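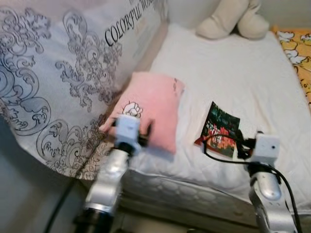 A child's bed, with a pink pillow and a small booklet or card on the white sheet.

Gitau Wanyama has been making up beds at Bundholm for 13 years. The house takes in families who need somewhere to stay for a few weeks, and he looks after the bedrooms, the linen store and whatever gets left behind in either. I met him in the linen store in February, shortly after breakfast.

"People think it's about neat corners," he says. "Most of my morning is picking things up. Books, cards, socks, toys. You can't do anything with a sheet until the bed is clear."

He starts with anything made of paper. Small booklets slide under a pillow and end up in the wash, and he has picked enough pulp out of pillowcases to be strict about it. Pillows come next, then soft toys, then the blanket. Each child's things go into a bag with the room number on it and come back to the same bed in the afternoon.

The white sheets are his choice. When he arrived the store held more than 400 sheets in every colour, bought at different times, and pairing them up took hours. "White goes with white. If one tears I take another off the pile." Colour comes from the rest of the bed. The children choose their own pillows and blankets from a shelf by the door, and the ones with cartoons on go first.

I asked about the large patterned cushions, the sort with dark scrollwork on a pale lavender-grey cloth. He likes one standing along the side of a bed. "A small child rolls over and meets something soft. And in the day they lean on it and read."

Washing is the part he would change. The nearest laundry that will take bulky covers is in Randville, and Tudur James, who drives the van, goes once a fortnight. Until then the covers wait in bags. "Tudur says I should buy a bigger machine," Wanyama says. "I say show me where it goes."

He doesn't iron. A few wrinkles in a sheet don't bother him, and he says a child will have put them back by lunch anyway. What he does check is the side of the mattress, running a hand along the quilting to feel for split stitching. He mends small splits himself with a curved needle.

By half past ten he had two rooms left to do and went off to find more pillowcases.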